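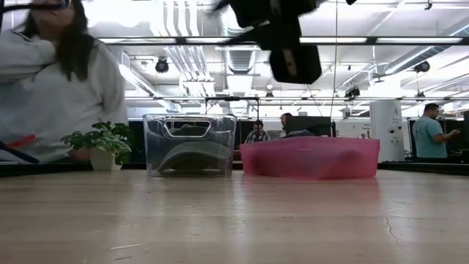 Print this page | E-mail this page

Filed under: Set-up guides > Tabletop arms > Caltatero

Section 2. First bin sort with the Caltatero arm

Notes by Vilho Savolainen, to be read next to the maker's own manual. The Ramham quick-start card says you'll be sorting in 14 minutes. Set aside the afternoon.

1. Clear the table down to two bins. The manual allows more, but I wouldn't add a third until the arm has done a full run with two.

2. Put the bins side by side with a small gap. The card claims the arm finds them "in any layout." Mine lost them whenever the rims touched.

3. Load the bin profile from the Objects menu. Clear plastic needs its own profile, number 871. The default one is supposed to cover it. I have yet to see that work.

NOTE: A see-through bin shows whatever is behind it, and the software may take a monitor or a shirt for something to pick up. Frosted or tinted sides gave me less trouble.

4. Set the hover height so the lowest fingertip stays well clear of both rims. Use the slider. The automatic height check passed a setting that would have clipped the taller bin.

5. Run one dry pass at the slowest speed with nothing to grip. Watch the fingers, not the screen. The screen says "OK" a lot.

CAUTION: Keep arms, sleeves and long hair out of reach of the gripper while it moves. Ramham sells a "people-aware" mode. Treat it as if it weren't there, and keep one person at the stop button.

6. Drop ten soft items, then check the log. If it lists more drops than you saw, clear it and repeat step 4.

NOTE: The brochure promises 400 picks between calibrations. The manual asks for a fresh calibration every morning. Go with the manual.

Speed settings are in Section 3.

Related items
- Suominen gripper pads: worth the price?
- Romport stop button, wiring notes
- Caltatero firmware, December update
- Section 1. Unpacking and mounting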